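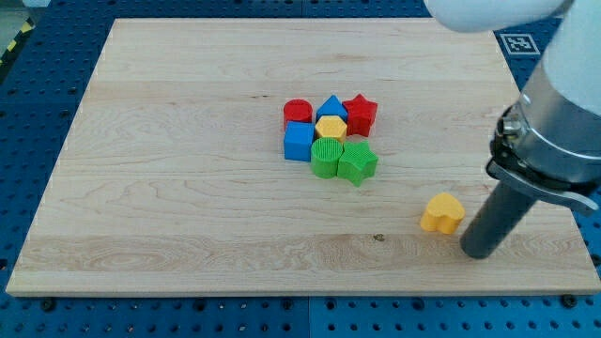 Bruvwood opened its robot test hall to visitors on a Friday in September, and I went along with around 40 others, mostly from small firms thinking about buying their first arm.

Aidan Lynch took our group round. He runs the manipulation benches and spent most of the hour on house rules, which suited me.

Every bench has a written task sheet. For the block task it says which shapes are on the board at the start and where the board sits on the blue bench. If a block is put back in the wrong place between runs, the run is struck out and done again. A series is 240 runs, and the operator can't change the sheet halfway through. Lynch said they had lost a whole series that way with Kelido, a customer who wanted "one small tweak".

The marker tags on the bench are checked each morning against a reference position. Anyone who knocks one has to log it – even if it looks fine afterwards.

People rules are short. Hands stay off the board while the arm is powered. Stepping over the hazard tape on the floor stops the session, and only the person who started it may restart it. Someone from Randell asked if that slowed things down. Lynch said yes, a bit.

We were shown the log, then at entry 3412. Failed runs are kept in with a one-line note. I'd like to see our own supplier, Delaunay, do the same.

Coffee was in the corridor. The task sheet template is free to take away, and I have asked for the bench checklist as well.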